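Surface Care at Bridthorpe: Gallery
Home > Facilities > Housekeeping > Gallery

The Housekeeping Department at Bridthorpe looks after the tiled areas of the Zoltside and Estotwood buildings, including 18 washrooms and the two main kitchens. Routine cleaning is carried out daily. Tile receives a separate hand cleaning each October, when staff work through every room in turn and record the condition of the surfaces and grout.

This gallery accompanies the department's written guidance on glossy tile. It is open to staff, residents and visitors. The full guidance may be requested from Wumpini Gyamfi, Housekeeping Supervisor, at the Zoltside front desk. Requests received on a Saturday are answered the following week.

Staff are reminded that powdered cleaners and metal scouring pads are not approved for polished finishes in any Bridthorpe building.

Hand cleaning of glossy tile

Polished finishes show residue more readily than matte ones, and the department asks that they be cleaned in small sections, with a rinse and a dry cloth after each. Light is a useful guide. On white marble-effect tile with faint grey veining, a thin streak can pass for part of the pattern, so the surface should be checked from more than one angle, with attention to the bright spots where light reflects. A sponge, such as the dark blue one in use under the right hand, is suitable for scrubbing, while the other hand may rest flat on the tile.

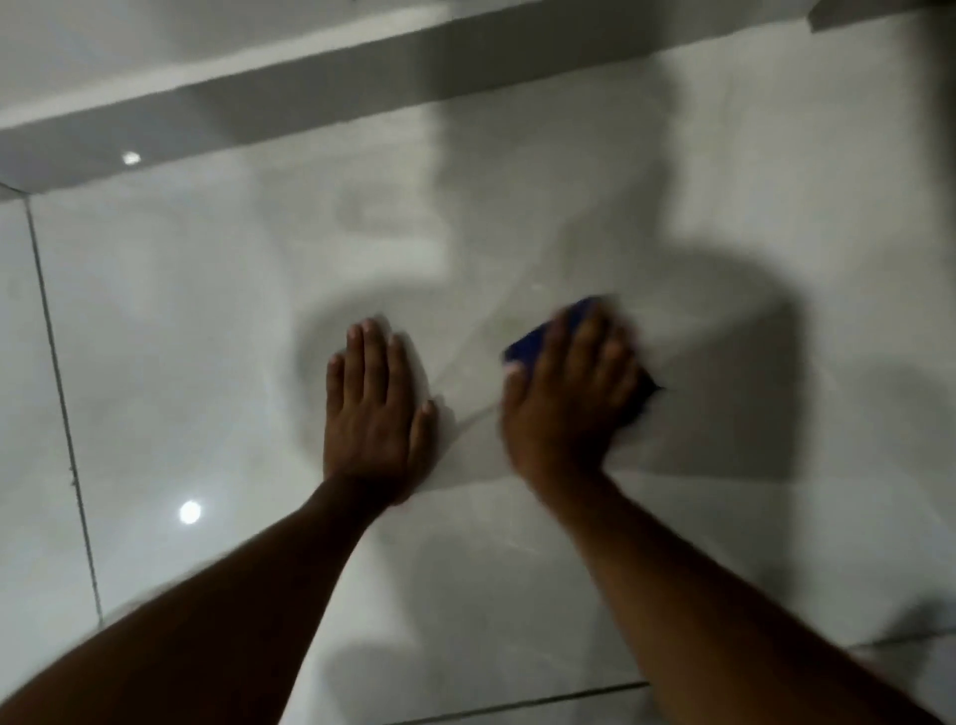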